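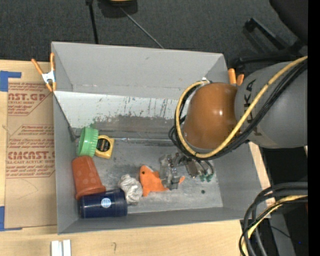 *A gray bin on a light wooden tabletop.*

**Whitlock Church Opens Its Doors for a Season of Psalms**

WHITLOCK: I've been wanting to write this one since spring! Starting in October, our congregation on Skurkow Road will spend nine weeks reading the Psalms out loud, together, in the evening, and everybody in town is invited (yes, you, even if you haven't been inside a church since your cousin's wedding).

We tried a smaller version last year with the folks from Dravus Chapel. I set out chairs for a couple of rows and we ended up with 70 people, a lot of them standing along the back wall with their coats on. I had never heard Psalm 42 read by a room that full, and I still think about it when I'm driving.

So we're doing it properly this time. Each evening starts at 7:00 with a short reading, then a hymn, then a longer psalm that we split between the two sides of the room. I'll say a few words about the background, and I promise to keep them few. After that there's coffee and whatever people bring. Two of the evenings will be all singing, with the Closel choir joining us, and I can't wait for those.

You don't need to sign up. We have 80 large-print booklets to hand out at the door, and you're welcome to bring your own Bible in any translation you like. Kids can come too, wiggles and all.

Parking is behind the building, and the side door has the ramp. If you need a ride, call the church office any morning before noon and we'll work something out.

— The minister, Whitlock Church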